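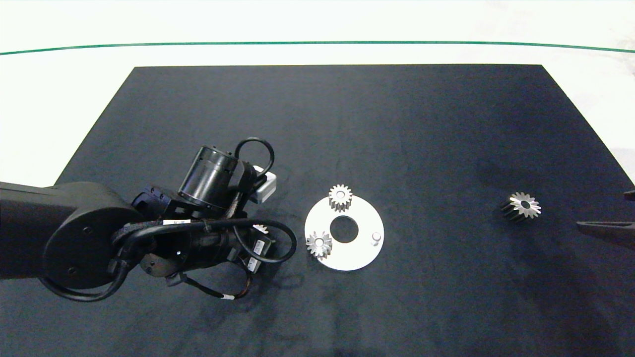
Dark mat, white table, small parts

I finally quit sorting little parts on the bare white tabletop. I'd put a washer down, look away, and it would be gone in the glare (my eyes are not what they were!). So now there's a big dark mat, navy or black depending on who you ask, and I love it. Yes, it wrinkles. I've tried smoothing it out with my forearm and it creases right back up, so I've given in.

A white plate goes in the middle for whatever I'm working on. Ketill says a plate belongs in the kitchen, but he also keeps screws in his coat pocket, so I'm not taking advice from him.

Anyway, gears. I got a mixed bag from Ingvarsson for 19 bucks and went through the whole thing on January 2, 2007 with the radio on. Some were junk, with burrs all over the teeth, and those went in the scrap tin. The nice ones I turned over and over looking for markings, and boy do they make those tiny. Bring a good lamp.
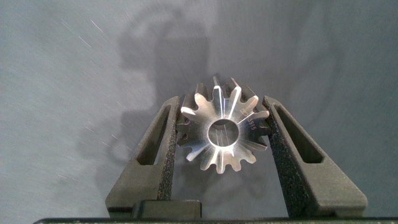 Little silver spur gear, marked SS15 or something close to it, next to the hole.

I'm still short a shaft that I like. Asmaa thinks she has one in her garage, so I'm driving over there with a gear in my pocket to try the fit.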